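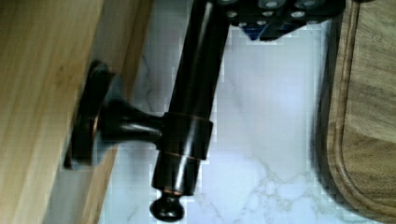 Figure 3. Fixture with a round mounting flange in an oil-rubbed bronze finish, with copper tones showing faintly through the dark coating.

Posted 2026-09-13 by the Gorkeo Household Study group

We use cookies to remember your reading preferences. Accept | Manage settings

4. How people talk about wear at home

4.1 Where the question came from

When we first sat down to plan the Gorkeo study we had a fairly plain question in mind, and it had to do with money. We wanted to know how households in Iltuvar decide that some small part of the home has reached the end of its life and ought to be replaced. We had drawn up a tidy list of the things we supposed would matter (price, ease of getting the part, whether the person rented or owned) and we expected to spend this section reporting on them. We do report on them, in Section 5, and they matter a good deal. But as the letters came back to us we found ourselves reading the margins of the forms more closely than the boxes, and the margins were full of remarks about how things look as they get older, and whether that is a sad thing or a nice one.

We mailed the form to 3296 addresses and received 2613 usable replies, a much warmer response than we had any right to hope for, and we would like to thank everyone who took the trouble. A good many people wrote on the back. Some enclosed extra pages. After the replies were in, we visited 100 of the households that had said they would be glad to see us, and we sat in kitchens and hallways and let people show us around at their own speed. The visits began in October and ran well into the winter, so a fair amount of what follows was said over something hot to drink.

4.2 Three ways of speaking

Reading the remarks together, we sorted them into three broad ways of speaking about wear. We don't want to make too much of these. Plenty of people used all of them in one visit, sometimes about the same chair.

The first we call damage talk. A thing was right when it came into the house, and every mark since then has taken something away from it. People spoke this way most readily about painted surfaces, about enamel, and about anything white. A chip in a sink was almost always described as a harm done to the sink, and quite often the speaker could tell us who had done it and with which pot.

The second we call settling talk. The mark isn't praised and it isn't mourned either; the thing has simply come to fit the house. Stair treads were spoken of this way, and cutting boards, and the edges of doors where hands have gone for years. One woman ran her palm along a banister the whole time she was telling us about her plans for the garden, and when we asked about the banister she had to stop and think what we meant.

The third we call ripening talk, and it's the one that surprised us. People who spoke this way felt that the thing had been unfinished when they got it, and that use was completing it. Leather came up over and over, and so did cast iron, wool blankets, and the darker metal finishes. Oil-rubbed bronze is a good case for our purposes, as the look depends on a dark surface with a warmer color underneath (see Figure 3 for the general effect). Several households had picked it with the thought that it would change, and were, if anything, a little impatient for the change to get going.

4.3 The same mark, heard two ways

It would be convenient if each material brought its own way of speaking along with it, but we didn't find this. We heard bright patches on a dark door handle called "lovely" in one home and "shabby" in the next, and so far as we could see the handles were much alike. What seemed to make the difference was whether the person had been told to expect it. Those who had talked the matter over with a shopkeeper, or had grown up in a house with the same kind of handle, took the bright patches as a sign that all was well. Those who had come upon them unprepared tended to worry that they had used the wrong cleaner, and a few had been blaming themselves for years.

The Fedoruk Street apartments gave us a useful comparison here, and we return to them in Section 6. All the apartments in the building were fitted out in the same season with the same hardware. Long-standing tenants leaned toward settling talk. Newer tenants, meeting other people's wear for the first time, leaned strongly toward damage talk, and were more likely to have written to the landlord about it. We think this deserves more attention than we were able to give it. Wear that one has had a hand in seems to be easier to love than wear that is simply there on moving day.

4.4 Some cautions

We asked people to show us things they had kept, and a person showing a guest something kept is bound to speak kindly of it. Objects that had already gone out with the trash had no chance to be heard from. Our visits also leaned toward people who are home in the daytime and who enjoy company, and we enjoyed theirs, which can't have made us harder listeners. Finally, the three ways of speaking were sorted by hand from our notes, and where we disagreed about a remark we talked it through and, in a few stubborn cases, left it unsorted. Those remarks are given in full in the appendix.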